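The Second Gripper

The Trevaskis fingers came in a box with too much foam. I signed for it at the front desk in Bitton and carried it down to the lab under one arm, and by the time I had the lid off it was past four and most of the building had gone home.

We had 11 days left before the people from Maltdale wanted an answer. They ran a plant that cleaned and sorted used household goods, and they wanted to know which gripper to buy for a line that did not exist yet. My manager had promised them a number. She had not said what the number would measure.

The first gripper was our own, from Praldale, the company that paid me. It had wide soft pads and it was gentle with everything. It was also slow, and it could not pick anything flat off the bottom of a bin. I had known this for two years and had written it down in several places where other people could have read it.

I ran the Praldale first, because it was already on the arm. The test was 200 picks. Each pick began with an object dropped in the bin from the same height, and I did the dropping. Sponge, brush, cup, sponge, brush, cup. When the gripper missed, it closed on air and waited 5 seconds and tried again. I had written that wait myself. At the time it had seemed like good sense.

It missed the sponge a lot. The pads came down on either side, touched the floor and slid, and the sponge went along with them until it was against the wall. Once it was there the arm would not go near it. The planner kept a margin around the metal, and the margin was wider than the sponge. I wrote "wall" in the notes column so many times that I started writing W.

The report on that run took me one evening. I made the chart twice. In the second version the axis started at zero.

My manager read it standing up.

"This makes us look bad," she said.

"It's the sponge."

"Could you use a different sponge?"

I said I could. I said Maltdale would be using whatever sponges people threw out. She looked at the chart a while longer and then asked when the other gripper would be ready, and I told her the next morning, and she took the report with her.

Changing the fingers was a small job made long by the cables. They had to go around the wrist with enough slack for it to turn and not so much that they dragged. I tied them, turned the wrist by hand, cut the tie and did it over. The third time they stayed where I wanted them. I checked the clamps on the bin, wiped my hands and put the brush back in.

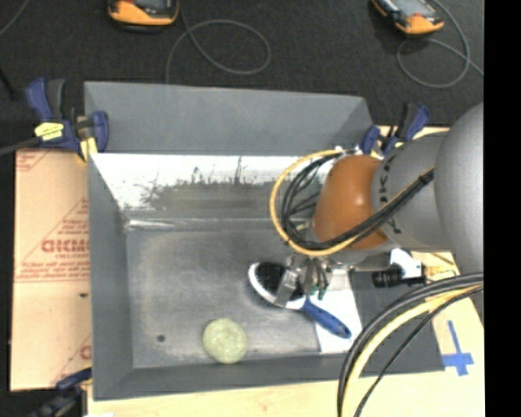

Morning

The Trevaskis was quick. I had not expected to like it. The fingers were plain metal and they came down beside a thing as if they had somewhere else to be, and on the first try it had the brush by the head and was up and out.

I logged it and dropped the sponge.

By noon I had stopped writing W. The thin fingers could get down along the wall where the pads never fit, once I let the margin shrink, and I let it shrink a little more each hour. I knew what I was doing. A fair test would have given our own gripper the same margin. I told myself the pads could not have used it, and that was true, but I had not tried it and I had not written that down.

At pick 170 the arm went for the cup and put one finger into the side of the bin. The noise brought a man in from the shop next door. The arm faulted and held still with its finger against the metal. There was a new scratch among the old ones, and the fingertip had bent inward by the width of a coin.

"Is that the good one?" he asked.

"It was winning," I said.

He looked at it for a bit and went back to his lathe.

I had 30 picks left. I could have straightened the finger in the vise, and I had the vise open before I thought about it. The run would have finished by two. The number would have been a fine one and Maltdale would have bought the fingers, and some person on a night shift would have found out about the wall.

I closed the vise. I took the finger off and put it in a bag and wrote the pick on the bag. Then I set the margin back to what it had been on the first day and typed it at the top of a clean sheet, where it should have been all along.

The Praldale pads were still on the bench with their screws in a cup. I cut the tie on the cables and started unwinding them from the wrist. My manager came to the door at three and asked whether I had the number.

"I have to run them both again," I said.

She looked at the bag, and at the cables hanging off the arm.

"How long?"

I told her. She went to call Maltdale, and I put the pads back on and dropped the sponge in the bin.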